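Section 3. Mounting and pairing the Flunen temperature sensors

Read section 2 first if the Hornstead base station isn't on your network yet. Sensors won't pair without it. Base light should be solid, not blinking. Blinking = still looking for the router, give it a minute.

Revised 22 February 2019. Replaces the loose sheet that came in the earlier boxes. If you have both, throw the sheet out, the button order on it is wrong.

3.1 What you need

Base station, powered and online
One sensor per refrigerator or freezer
Adhesive pads (in the small bag, two spare)
Dry cloth, rubbing alcohol
Phone with the Jutico app, signed in
Paper clip, only for a reset

3.2 Choosing a spot for the base

1. Table, shelf or counter. Flat. Not on the floor, not inside a cabinet with a metal door.
2. Keep it within 70 feet of the furthest sensor. Walls eat into that. Brick eats a lot.
3. Leave the vents on the underside clear. No cloth, no tray.
4. Cord goes straight to the wall outlet. Power strips are OK if nobody switches them off at night.
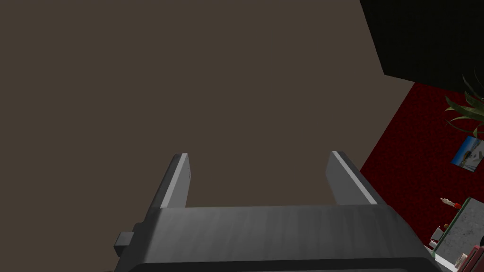 Fig. 1. Brown surface, open gripper in front.

Note: the base has rubber feet. On fresh varnish they can leave marks. Put felt under them if the finish is less than a few weeks old.

3.3 Waking the sensors

1. Pull the plastic tab out of the battery door. All the way. Half the support calls we get are a bit of tab still stuck in there.
2. Light flashes green twice. No flash, open the door and check the battery is + side up.
3. Leave the sensor next to the base for 10 minutes before pairing. It needs to settle at room temperature or the first readings will be junk.
4. Do one sensor at a time. Label each one with a pencil on the back before you wake the next. You will mix them up otherwise. 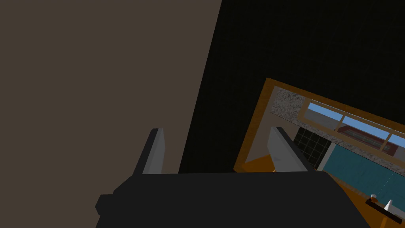

Fig. 2. Flat brownish-gray surface with a long straight edge.

Caution: batteries are a swallowing hazard. Keep them away from kids and pets, screw the door shut every time.

3.4 Pairing

1. In Jutico, tap Add, then Sensor.
2. Hold the sensor button until the light goes amber. Let go.
3. App shows a four-letter code. Same code is printed under the battery door. Match them, tap Yes.
4. Name it something you'll recognize later. "Garage freezer" good, "Sensor 1" bad.
5. Wait for the first reading. Can take a couple of minutes, don't keep tapping.

If the code dosen't match, tap No and start over from step 1. Don't accept a wrong code, you may be pairing somebody else's sensor through the wall. Happens in apartment buildings. Hok-lam Hung in our support group has fixed a few of these and it means a full reset on both sides.

3.5 Placing the probe in a refrigerator

1. Middle shelf, toward the back but not touching the back panel.
2. Run the flat cable out on the hinge side of the door. Never on the handle side, it gets pinched there.
3. Close the door on it slowly. Pull a strip of paper through the seal next to the cable. Should drag. If it slides free, move the cable up or down a little and retry.
4. Freezers, same thing, top basket.
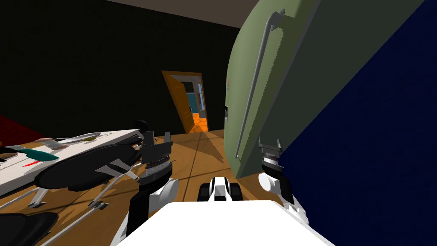 Fig. 3. Pale green refrigerator with a long bar handle.

Do not put the probe in the door shelves. Too warm, swings every time somebody wants milk. You'll get alerts all day.

Do not drill the cabinet. Coolant lines run inside the walls and you can't see them.

3.6 Fixing the sensor body

1. Wipe the spot with alcohol. Let it dry.
2. Peel one side of the pad, press onto the back of the sensor.
3. Peel the other side, press onto the appliance, hold for a slow count to 30.
4. Leave it alone overnight before hanging any weight on the cable. 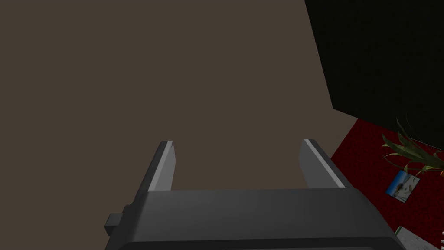 Pads hold best on painted metal and glass. Textured doors are iffy, use two pads side by side. Stay off curves too. On something shaped like the charcoal housing in the picture, smooth on top but with rounded corners, the pad goes on the flat part well in from the corner, or one end lifts. To remove, twist, don't pull. Leftover glue comes off with more alcohol and a thumb.

3.7 Alerts and the log

Default alerts come on after the reading is out of range for a while, so a long look in the fridge won't set it off. Change the range under Settings, Limits. Each sensor stores 200 readings on its own if the base goes down and sends them when it's back. Log exports as a plain table. Onyeka accounts can share it with up to 100 people, regular accounts only one.

3.8 Reset

Paper clip in the pinhole, hold until the light goes red, let go. Wipes the name and the stored readings, export first if you need them.

Still stuck, write to support with the code from under the battery door. Ask for Keerthana Kandasamy or Aminu Obi if it's about freezers.

Next: section 4, Adding a second base station.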